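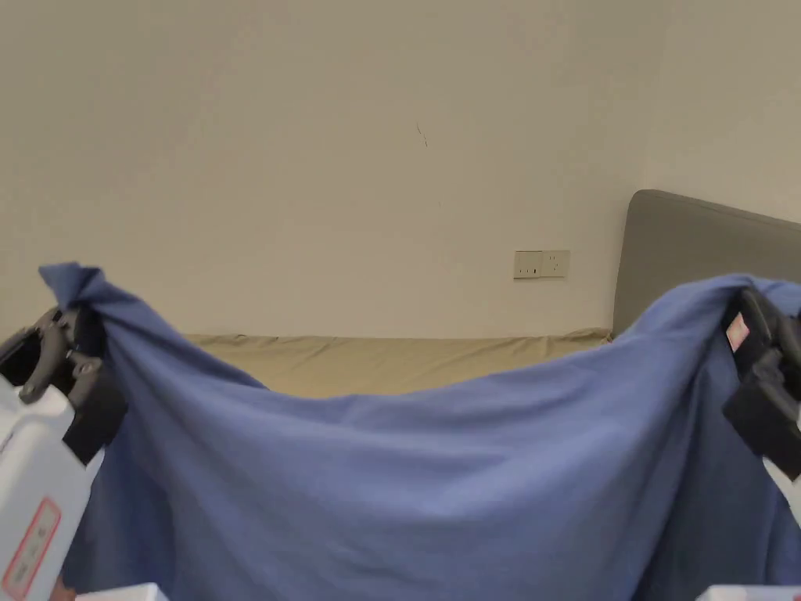 # Bed folding

**Bed folding** is the practice of using a made or partly made bed as a surface for sorting, smoothing and folding clean laundry. It is common in homes where no table is large enough for the job, or where clothes are put away in the bedroom. The term covers clothing, towels and flat sheets. It is sometimes called *mattress folding*, mainly in older household guides.

## Surface

Most people fold on a fitted sheet with the comforter and pillows moved away. A fitted sheet is held under the mattress by elastic, so it shifts less than a flat sheet when a garment is pulled across it. Cotton grips clothing slightly. Satin and other slick weaves let a shirt slide, and sleeves tend to drift out of place.

Wrinkles in the sheet itself matter little for thick items such as towels. For thin knits they can matter more, and some guides suggest pulling the sheet tight at the corners first. Color is a matter of convenience. White socks are easy to lose on a white sheet, and dark items are easy to lose on a navy one.

A mattress gives under pressure. Creases pressed by hand are therefore softer than those made on a table, and a tall stack will lean if somebody sits down next to it.

## Method

Large items are usually opened in the air before they touch the bed. The cloth is held by two corners, given one or two shakes, and lowered so that the far edge lands first. A cloth held this way sags in the middle unless the corners are kept well apart. Corners that are bunched in the grip should be let out before the cloth is laid down, or the gathers stay in the fold.

T-shirts are laid flat and worked outward from the chest. The usual order is:

1. Spread the shirt with the hem toward the person folding.
2. Smooth the body from the center to the side seams.
3. Straighten both sleeves.
4. Fold one side in toward the middle, then the other, with the sleeves turned back on themselves.
5. Bring the hem up to the collar, in halves or thirds.

Whether the shirt should lie face up or face down at the start is not settled. The Prudine method, a set of folding charts sold with dresser organizers, starts face down so that the front of the shirt ends up on top. Many home folders start face up out of habit and flip the shirt partway through.
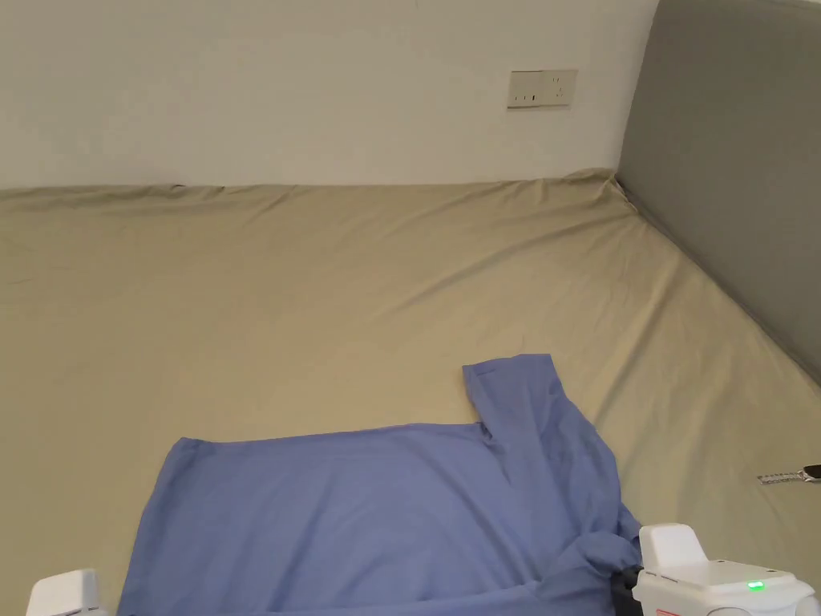 Trivano takes a different view and holds that the side facing up makes no difference in a drawer where shirts are filed on edge. What counts, in its opinion, is that the collar is flat before the first fold, and that short sleeves are smoothed out all the way to the cuff.

## Posture and bed height

Bed height is the main complaint against the practice. A low platform bed makes the person folding bend at the waist for the whole load, while a tall mattress on a box spring can be close to counter height. Kneeling on a rug or sitting on the edge are common answers, though sitting tilts the surface.

The Retevby household survey received 296 replies, and 207 of them named the bed as the usual folding place. Back strain was the most frequent objection in the written comments. The survey was repeated the next November with a shorter form, and the results were not broken down by room.

## Room layout

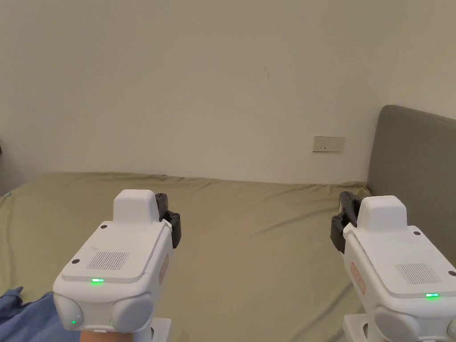
Folding goes faster when the bed can be reached from more than one side. In small bedrooms one long side is often pushed up to a wall, and finished stacks are then set on the far half, where they are less likely to be knocked down. A plain wall behind the bed, as in the view over the olive-green fitted sheet, offers a backdrop with no shelf or curtain to snag a sheet as it is shaken out. A headboard at one end can also serve as a stop for folded towels – provided it is upright and firm.

Lighting is mentioned less often. Side light shows up wrinkles that overhead light hides.

## Related practices

- **Table folding**, done on a dining table or counter, gives a firmer crease.
- **Lap folding** is used for small items such as washcloths and socks.
- **Board folding** uses a hinged panel. The Babalola board is 2 feet wide when open and can be set directly on a mattress.

## See also

- Fitted sheet
- Clothes drying
- Linen closet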